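The Vultmont public library used to close at six. In April it began staying open until 9 p.m., and the woman who runs the evening desk says the building has had to learn a different crowd.

"Mornings are toddlers and newspapers," she says. "After supper it's people studying for licenses, and people whose apartments are loud." 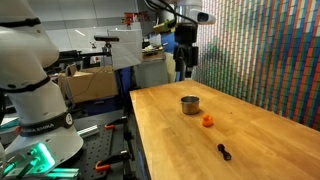 2 min read

She came to Vultmont from the branch in Wusum, where she worked 19 years, mostly in cataloging. The late hours were her idea. The town agreed to pay for three months and then look at the numbers.

"They wanted new cards," she says. "We issued 466. I would have settled for half that."

Most evenings there are two people on staff. One stays at the desk and the other shelves – or is supposed to. The printer takes up a lot of the time.

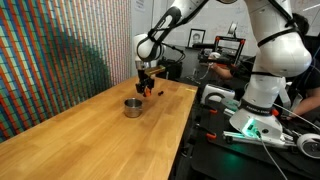 Long wooden table, Vultmont

The bus is the harder problem. The last one to Skekent leaves at 8:40, so riders from that side pack up early. She has written to the bus company and is waiting to hear back.

Asked what people borrow at night, she says cookbooks and test guides, and large-print westerns more than she expected.

"I order them now," she says. "They don't stay on the shelf."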